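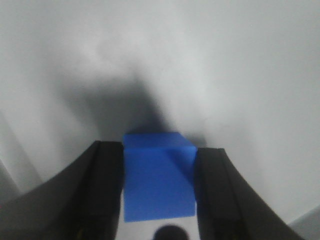
ミュゼイイェン・チェティンカヤ(Müzeyyen Çetinkaya)
プリルテック工房 整理・備品担当

青い箱と白いトレーで、小さい物を片づける

私は工房で、小さい部品や色のついたブロックの整理をしています。前はコザン(Kozan)で手芸の材料を売る店にいましたので、小さい物を分ける仕事は長いです。日本語で書くのはまだ時間がかかりますが、同じ仕事をする方に読んでいただけたらうれしいです。家の中でも、おもちゃやボタン、ねじの片づけに使えると思います。

トレーの上で一度広げる

箱から出した物を、そのまま次の箱に入れないでください。まず浅いトレーの上に広げます。私は半透明の白いトレーが好きです。赤い物も青い物もよく見えます。黒いトレーも使いましたが、ねじと影の区別がむずかしくて、やめました。

つやのある面は、上から強い光が来ると白く光って、そこにある物が見えにくくなります。そのときはトレーの向きを少し変えるか、ライトを横に動かします。私は机のライトを60センチぐらいの高さにして、少し左に置いています。窓の近くでする方は、午後3時をすぎると光が低くなりますから、窓に背中を向けないほうがいいです。自分の影がトレーに落ちます。

トレーは、ふちのあるものを選びます。ブロックは転がりませんが、丸いビーズはすぐに床に落ちます。角が丸いトレーは、ふくときに布がよく届きます。

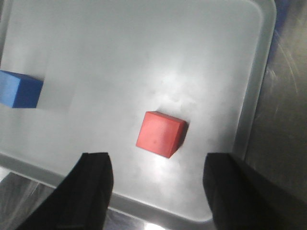

トレーの汚れの落とし方

ぬるま湯に台所用の洗剤を少しだけ入れて、やわらかい布でふきます。湯は40度までにしています。薄いプラスチックのトレーを熱い湯に入れて、曲げてしまったことが一度あります。そのトレーは今、植木鉢の下にあります。

かたいスポンジは細い傷がつきます。傷に汚れが入ると、灰色に見えて、もう取れません。洗った後は立てて乾かします。重ねるのは次の朝にします。

箱の底を見る

深い箱は便利ですが、底に一つだけ残った物を忘れやすいです。特に青い箱に青いブロックを入れると、暗い部屋では本当に見つかりません。私は箱をしまう前に、真上から底を見て、それから手で四つの角をさわります。目で見てから、手でさわる。この順番でしています。ほこりがあれば、絵の具用の平たい筆で手前に集めます。
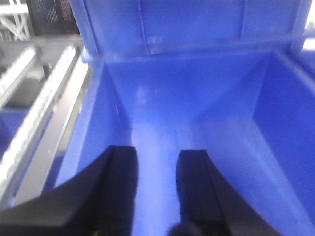
筆は幅が広いものより、3センチぐらいのものが角に入りやすいです。掃除機を使う同僚もいますが、小さい部品を吸ってしまって、紙パックを開けて探していました。どうしても掃除機を使うときは、ノズルの先に古いストッキングをかぶせて、輪ゴムでとめてください。

底に紙をしくかどうかは、中身によります。金属のねじなら、しいたほうが静かですし、油がついても紙をかえるだけです。布や糸なら何もしきません。

棚に置くとき

棚板が手前に傾いている棚は、箱の中が見えて取りやすいです。そのかわり、入れすぎると中の物が前に集まって、口からこぼれます。私は箱の高さの半分と少しまでにしています。重い物は下の段、毎日使う物は胸の高さの段、季節の物は上の段です。

ラベルは箱ではなく、棚のほうに貼る方が多いですが、私は両方に同じ番号を書きます。箱が作業台に出ているとき、戻る場所がすぐわかります。番号は1から168まであります。続けて書くと読みにくいので、段が変わるところでテープの色を変えました。テープは幅16ミリで、油性ペンで書いて、上から透明のテープを貼ります。棚の名前は「ヨキッツ」(Jokitz)と「フレストラ」(Flestora)です。前の担当の方がつけた名前で、意味は知りませんが、数字だけより覚えやすいです。

キャスターのついた台は、箱を運ぶときにとても助かります。片づけが終わらない日は、途中の箱を台の下の段に置いて、「まだ」と書いた紙を入れておきます。上の段には置きません。ほかの人がその上に物をのせてしまいますから。キャスターに糸や髪の毛がからんだら、台を横にして、小さいはさみで切って取ります。1月の大掃除のときにまとめてするのは大変でした。今は音が変わったら、その日にします。

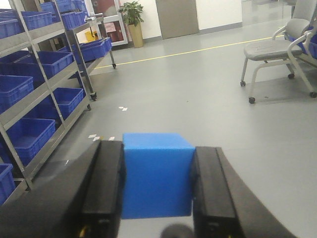
同じ色の箱ばかりですが、買いかえたほうがいいですか。

今の箱が割れていなければ、そのまま使うのがいいと思います。形が同じ箱は重ねやすくて、棚にもきれいに入ります。色で分けたいときは、箱の手前に色のテープを短く貼ってください。はがした後ののりは、サラダ油を少しつけて10分待って、洗剤でふくと取れます。新しい箱を足すときは、古い箱を一つ店に持って行って、口の大きさを比べてから買ってください。私は深さだけ測って買って、棚に入らなかったことがあります。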